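Packing for Karkwood (and why my bag used to weigh as much as a dog)

We're going back to Karkwood in August, same cabin, same lake, same screen door that won't latch, and I've started packing already. It's a Friday night and there are socks on the piano. My sister thinks this is a sickness. She packs while the car is running, and she has never once forgotten a toothbrush, so I can't even be smug about it.

But I love packing. I didn't always! For years I hated it so much that I'd put it off until the night before, then panic around eleven and throw in everything I owned that was clean, plus a few things that weren't. I once took a wool coat to the beach. I once took no pants at all to a work thing in Sitance (I wore the travel pants, the ones with the coffee on them, for the whole trip, and stood behind chairs a lot).

The drive to Karkwood is 479 miles from our driveway if you take the interstate and a fair bit more if you take the road I like, the one that goes past the peach stands. We take the road I like on the way there and the interstate on the way back, when everyone is sunburned and tired of each other. Either way it's a long time in a car with your stuff, and you really get to know your stuff. Somebody wants a sweatshirt and it's under the cooler. Somebody needs the charger and the charger is in the shoe bag, because last time the charger was in the shoe bag and we all agreed that was a dumb place for it and then did it again.

So a few summers ago I decided to figure it out. I'd just bought a new duffel, a Magagula, dark green, on sale for $59 at the outlet in Clodumwood, and I wanted to be worthy of it. That's a silly thing to feel about a duffel but there it is. It has one enormous opening and no pockets inside whatsoever. It's basically a canoe with handles. I put my clothes in it in neat folded stacks, drove to the lake, opened it up, and found what looked like the bottom of a dryer.

First I tried rolling everything. You know the method, there are a million videos, everybody's t-shirts come out looking like egg rolls. Mine came out looking like t-shirts somebody had been mad at. Rolling works fine for me with jeans and pajamas, and I still do it with those, but a linen shirt that's been rolled for a full day of driving has opinions. I also think the space saving is a little exaggerated. The rolls are tight, sure, and then there are all these gaps between them, and you end up stuffing underwear in the gaps like you're chinking a log cabin.

Then I bought the cubes. The zippered ones. I wanted to be a cube person so badly! And I'll say this for them, they look wonderful on the bed. They look wonderful for exactly as long as they stay on the bed. My duffel is round at the ends, so square things in a round bag leave you with these weird dead corners, and the zippers on the set I got were cheap and snagged on everything. One ate the sleeve of my good cardigan. I gave the whole set to my sister, who uses them to store Christmas cookie cutters. 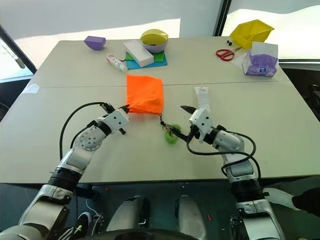
What I ended up with is soft bags, the plain kind with a string in the top, and I'm a little embarrassed how happy they make me. They squish into the round ends of the duffel. There's no zipper to break. When one is half empty it gets smaller, and a cube never does that, a cube is always a cube. The only trick I'd insist on is color. My first batch were all gray, because I thought gray was tasteful, and I spent that whole vacation digging through a dark green cave feeling for the one with the swimsuits in it. Get loud ones. An orange drawstring bag stands out on a white tabletop like you'd expect, but it'll stand out nearly as well at the bottom of a duffel at six in the morning when you're trying not to wake anybody up. I've got orange for anything that touches the lake, yellow for sleeping stuff, and a hideous purple for dirty laundry.

The laundry one matters most, if you ask me. I used to just fold the dirty things and put them back, and by the middle of the week I'd be standing there sniffing shirts like a bloodhound. Now everything worn goes in the purple one and that's the end of it. When we get home I carry it straight to the washer and shake it out. My husband has started using it too, without asking, which I've decided to take as a compliment.

I sewed some of mine out of old pillowcases. It's about as easy as sewing gets. A pillowcase is already most of a bag! You fold the open end over, stitch down a channel, leave a gap, and fish a cord through with a safety pin. The fishing is the annoying part. The pin comes open halfway around, every time, and you have to pinch it closed through the fabric and say words. Shoelaces work fine for the cord if you don't feel like buying any. I used the laces out of a pair of boots I was throwing away and they've outlasted the boots.

Okay, what goes in. I'm not going to give you a list because my list is no good to you, I bring a whole bag of paperbacks and you might be normal. But I do have a couple of things I've gotten stubborn about.

I pack for 4 days no matter how long we're going. There's a laundromat in town, next to the bait shop, and it has the best people watching in the county. An hour in there with a magazine and a root beer is honestly a highlight for me. If you're someplace with no washer you've got a sink. I'd rather rinse out a shirt than haul a second duffel down that gravel path, which is steep and has a root in it with my name on it.

One sweater, even in August. The lake gets cold after dark and the cabin doesn't have heat, it has a basket of blankets that smell like a basement. I've skipped the sweater exactly one time and ended up buying a sweatshirt at the gas station with a bass on it. I wear that sweatshirt constantly now. It's possible the lesson there goes the other way.

Shoes are where I still fall apart. I know I need the water shoes and the walking shoes. I know I don't need the sandals with the little buckles, there is no place at Karkwood to wear them, the fanciest restaurant has a gumball machine. They come every year. They've seen more of that highway than most truckers. This year I've told myself they're staying home, and right now, as I type, they're in the duffel.

And I've quit packing food at home, except for coffee. We used to load the whole kitchen in the back, the olive oil, the flour, a jar of cumin. For what? There's a grocery 71 miles before the cabin, with decent produce and a clean bathroom, so now we stop and do one big shop there and everyone stretches their legs. We all get to pick one dumb thing. Last year mine was a can of spray cheese and I have no regrets, though I did eat it sort of privately on the dock.

The other thing I do, and my sister laughs at this too, is leave the duffel open on the floor of the spare room for a week or so before we go. I just drop things in as I think of them. Bug spray. The deck of cards with the replacement jack made out of an index card. Then the night before, I dump it all on the bed and take out whatever made me tired to look at. Usually it's a hardcover.

I need to go move those socks before the cat gets comfortable on them. If anybody has figured out how to pack a straw hat without it coming out shaped like a taco, please tell me. I've been wearing mine in the car the entire way, and it bumps the headrest.

Comments

peachstandfan: For the hat, stuff the crown with your underwear and lay it brim down in the middle, then pack soft things up around it. It'll have a slight wave but no taco.

twocanoes: I'm a cube defender and I will go down with the ship. BUT a round duffel is cube enemy territory, I'll give you that. Try them in a regular suitcase sometime.

Anonymous: Put a little masking tape over the closed safety pin before you thread the cord. Takes two seconds and it won't pop open in there.

peachstandfan: Also leave the sandals in. You never know.

More from the blog

The peach stand road, in order of pie
Why I gave up on the cabin percolator
Four card games that survive a rainy week
Mending a screen door, badly
What I read on the dock last summer

Contact | Copyright, all words mine, please ask before borrowing | Back to top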